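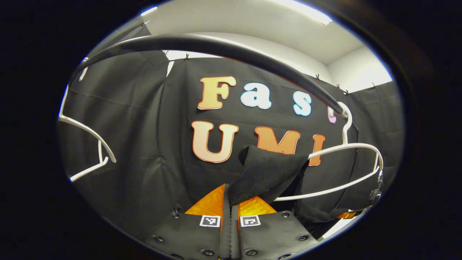 I think people who build robots at home should spend less time on arms and more time on hands. I mean the ordinary kind of hand you hold yourself, two fingers and a grip, moved around by your own elbow. I built one over the winter at Plirkby, the shared workshop I belong to, and I have changed my mind about what a beginner's first project ought to be.

The usual first project is an arm. I made one two years ago from a MacLeish kit and spent most of that time on wiring and joint limits. It could wave. It could push a cup off a bench. By the time it moved the way I wanted, I had run out of interest in what it might pick up, and it went on a shelf.

A handheld gripper skips all of that. You squeeze, the fingers close, and you find out right away whether your fingertips are any good. Mine weren't. The first pair was hard plastic and let go of everything soft. Orange pads with some texture to them were the next step, and I should have started there.

Cloth is the test I would give anyone. A block of wood forgives you. Black fabric on a clothes hanger does not, because it folds where it likes and the hanger swings when you pull. I have now recorded 972 tries with clothes and hangers, and I learned more from the first 90 than I did from the whole arm.

Murdo Chisholm, who runs the bench next to mine, disagrees. His view is that a gripper with no arm behind it is a pair of tongs with bolts in it, and that calling it robotics is generous. I see his point. If the work stops at the hand, he is right. But the markers on the fingers are there so that software can tell how far open they are, and the recordings can be used later to train an arm that somebody else has already built well. Arms can be bought. Mudovska sells a decent used one, and Bremum will rent you one by the month.

There is a money side too. My arm cost $2,761 by the end, counting the motors I burned out. The gripper cost a small part of that, and when a plate cracks I cut another one the same evening.

I'll grant that it is dull work. You do the same motion over and over, you write down which ones went wrong, and your wrist gets sore. Friends who visit want to see something move by itself, and you have nothing to show them yet – only a thing you hold. Some people will quit over that, and they may be happier with the kit arm.

The workshop has an open bench night in April. I'm bringing the gripper, spare pads and a bag of old shirts, and anyone who wants to try hanging one up with it is welcome.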